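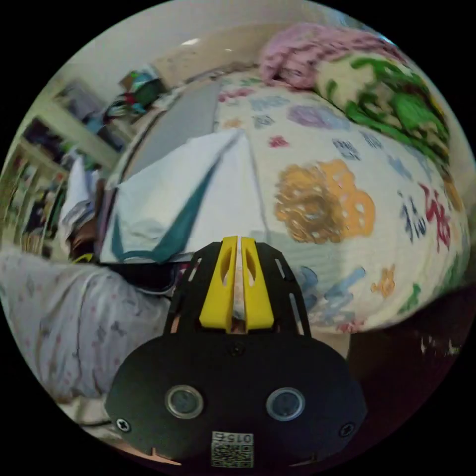

The first thing the night staff wanted to know was who would be blamed when a bed was made badly, and the managers at Foley had no answer ready. They had prepared figures on hours and costs. Most of the questions that evening were about blame, about shift times, and about what would be written on the next set of pay slips.

Chapter 7
When the Work Changes: Automation in Care and Housekeeping

In this chapter you will learn
how a job is broken down into tasks before any of it is automated
why workers are often asked to teach the machines
how pay, training and supervision change when tasks move
what workers and employers may agree on in writing

Key terms: task, job description, demonstration, deskilling, redeployment, consultation

7.1 A case to begin with

Foley is a residential care company with 513 employees. Its homes have 800 beds between them, and each bed is made at least once a day. Sheets, pillowcases and comforters come in every size and pattern, because residents are encouraged to bring their own. Bed making and the folding of linen take up a large part of each housekeeper's shift.

In October the company signed a contract with Zomberg, a supplier of service robots. Zomberg did not deliver a robot at first. It delivered hand-held grippers, each with two fingers. For part of each shift, housekeepers who had signed up used the grippers in place of their own hands to pull up comforters and pick up folded cloths. The recordings went to a software project called Starkier, where they were used to train a robot arm on the same tasks.

The company asked for people willing to take part, and 89 housekeepers put their names down. They were paid their normal wage plus a small hourly supplement. Work done with the gripper was slower than work done by hand, so rooms took longer and the rest of the team had to cover the difference. This led to the first complaints. The second group of complaints concerned the supplement, which was paid only to those holding a gripper.

7.2 Jobs and tasks

A job is made up of tasks. A housekeeper's job description at Foley lists changing beds, folding, dusting, restocking shelves, reporting repairs and "general contact with residents." The last item has no time set against it on the work plan, although most housekeepers will say that it fills a good part of the morning.

Automation usually takes over tasks one at a time. When one task is removed, the employer has to decide what happens to the minutes that are freed. They can go to other tasks in the same job. They can be used to give each worker more rooms. They can also be cut from the schedule, and then the worker goes home earlier with less pay. The machine is the same in all three cases.

Bedrooms are hard places for machines. Cloth changes shape each time it is touched, and two rooms are seldom laid out alike. For many years this kept housekeeping off most lists of jobs likely to be automated. Factories were easier, as parts arrived in the same position every time.

7.3 Teaching by demonstration

Showing a machine how to do a task is called demonstration. The person doing it needs to know the work well. At Foley, experienced housekeepers gave the smoothest recordings, and the company came to depend on them. Several asked whether this skill should count toward a higher pay grade.

At Sketivside, a hotel laundry that had used an earlier system from the same supplier, the question was settled before the work began. Demonstration was listed as a separate duty with its own rate, and workers could stop at any time without giving a reason. Foley's agreement, signed on 6 Apr 2022, borrowed much of this wording. It added that no recording could be used to judge the speed of an individual worker, and that residents had to give consent before recording took place in their rooms.

Before you read on

Write down the tasks that make up a job you have done or know well. Mark the ones that involve handling soft or irregular objects, and the ones that involve talking to people. Keep the list. You will need it for the exercise in Section 7.5, where you will draw up a revised work plan for a team of 100.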